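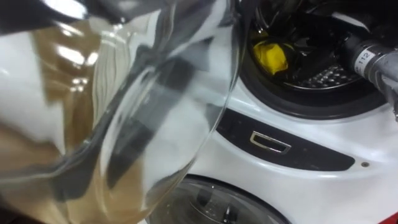

Laundry recording: tips for the bench and the floor

Last updated October 16, 2021

These are the working notes for anyone recording laundry tasks on the Numon setup. They cover loading and unloading a front-loading machine with an arm, sorting before the wash, and keeping the recordings good enough to train on. The Mullitz kitchen notes are a separate page and some of the advice there contradicts this one. For laundry, follow this page.

Before you start

Run the arm through its full reach with the washer door open and the drum empty. The rubber seal is the part you will hit most often. It gives a little, so a light brush won't stop the arm, but the force reading will jump and the episode will look like a collision to the training code. If you can't get in and out three times without touching the seal, move the base before you record anything.

Wipe the head camera and the wrist camera with a dry microfiber cloth. Fabric softener leaves a film on everything in the room and you won't notice it until you look at the footage.

Check the clock sync. A session with the arm log 30 milliseconds behind the video can be repaired. One with drift that changes during the session can't, and goes in the discard folder.

What to put in the drum

Dark clothes are the hard case and we need more of them. Black fabric in a deep drum reads as one dark mass on camera, and the system has trouble finding an edge to grab. Mix loads like this:

A third of sessions with all dark items.
A third with dark items and one or two bright ones. Yellow works well, and so does orange.
A third with ordinary mixed laundry, whatever is in the bin.

Don't place the bright item in the same spot every time. If it always sits near the door, the system learns to reach toward the door. Toss the load in by hand, turn the drum a half turn, and record from wherever things land.

Leave out anything with long strings or straps until you have a few weeks behind you. Drawstrings wrap around the fingers, and you will lose half an hour getting them off. Socks are fine. Fitted sheets are allowed but mark them, because an unloading run with a fitted sheet takes two or three times as long as the others and throws off the averages.

Perforated drums reflect light in a way that confuses the depth sensor. Lower the overhead light a little if the depth picture shows holes. Don't put tape or paper inside the drum to kill the glare. We tried that in July and had to throw out 93 episodes, all of which had tape in them.

Clear plastic and glass

Clear containers come up in laundry more than people expect — detergent tubs, measuring jugs, storage bins. They are worth recording. A curved clear wall bends whatever is behind it, and the system has to see plenty of that before it stops reaching for the bent version.

Keep some of the passes where a clear container crosses in front of the head camera and covers part of the washer. Operators tend to cut these as bad footage. They are useful as long as the arm log is complete. If the container blocks the drum opening for the whole episode, then cut it.

Use tinted water in pouring practice, never real detergent. Tea works and costs almost nothing. Change it daily or it starts to smell. Keep the pour slow and keep a towel under the washer door. If any liquid gets onto the arm, stop, power down, and dry the joints before going on.

Running the arm

Go slower than feels natural. The recordings are played back at full speed in training, and quick jerky moves get copied as quick jerky moves.

Pinch cloth at a fold where you can. Flat cloth against the metal slides out of the grip and you end up scraping the drum.

Pull out and slightly up, then pause for one second once the item has cleared the seal. The Dudás grasp labels depend on that pause. Without it, the end of the grab and the start of the drop get run together and someone has to split them by hand.

If you drop an item, pick it up and carry on. Recoveries are some of the best material we have. Don't restart to get a clean run, and don't delete the drop.

Let the cable hang free on the upper side of the arm. A cable that gets trapped against the door frame will pull the wrist off target by a small amount, too small to see while you are working but plain enough in the log.

Labeling

Label the same day. After a night's sleep, nobody remembers which run had the twisted sleeve.

Each episode gets a task name, a load type, and an end state. Use the drop-down names in Belel and don't make up new ones. "Unload" and "empty" were both in use for a while and it took a full afternoon to merge them. If none of the names fits, choose "other" and write a short note.

The target for one machine is 300 good episodes before you change the room. After that, move the basket, swap the lights, or turn the machine a few degrees, and start again. A big set from one fixed position helps less than a smaller one with changes in it.

Check file sizes before you copy to the shared drive. A video much smaller than its neighbors usually means a camera dropped out.

Cleaning up

Leave the washer door open overnight so the seal dries. Wipe the lower fold of the seal, where lint and water collect. Take the lint off the gripper pads with tape and check the pads for splits while you are there. Torn pads snag knits, and they change the grip enough that runs from the same day won't match.

Wash the practice clothes once a week without softener. Softened cotton slides more than plain cotton. If a load has been softened by mistake, wash it twice and put a note on the bin.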